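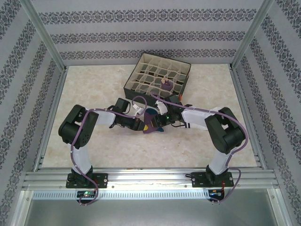
Project Report: A Sock Drawer That Stays Sorted

Introduction

Our group at Sketthorpe picked socks for our home organization project, and I will admit that we laughed about it at first. Then we each went home and looked in our own drawers, and the laughing stopped (mine had 79 loose socks in it, and a good many of them had no partner at all). We wanted to find out whether a fabric box with dividers would keep a drawer neat through ordinary school weeks, and which way of preparing the socks suits the little square cells best.

Materials

We used a dark gray box with cream dividers, a tabletop to work on, and knitted socks in purple and teal. Purple was my choice, and I stand by it, because a bright color is so much easier to spot when you are half awake and looking for the other one!
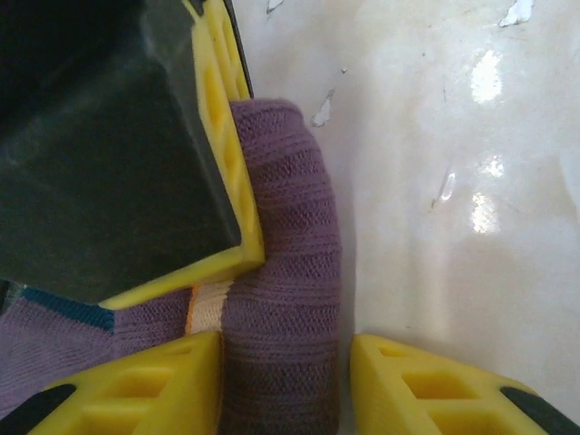

Ribbed cuffs got more of our attention than we had planned. A cuff has plenty of stretch, so it wants to spring open again, and we spent most of one afternoon in March deciding what to do about that. We compared 2 methods. In the first, the sock is folded flat in thirds and slid in on its edge. In the second, it is rolled up firmly from the toe and stood upright in its cell.

Findings

Folding was quicker, and everybody in the group liked it to begin with. The trouble came when we took one sock out and its neighbor slumped over into the gap. Rolled socks held their places better, though thick knits need a patient hand.

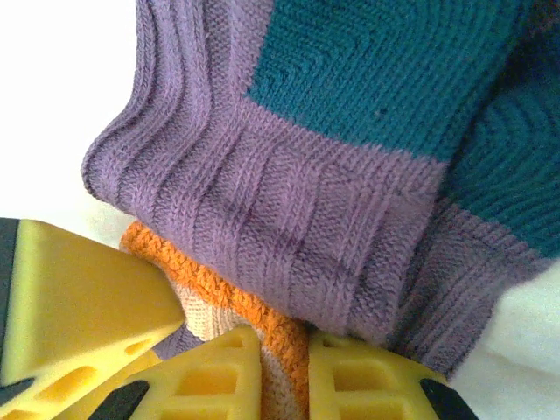

Smoothing the ribbing before rolling helped a great deal, and so did turning the sock so the color change faces up where you can see it. The fabric dividers do sag a bit along the top, and next time we would like to try stiffening them with strips of card.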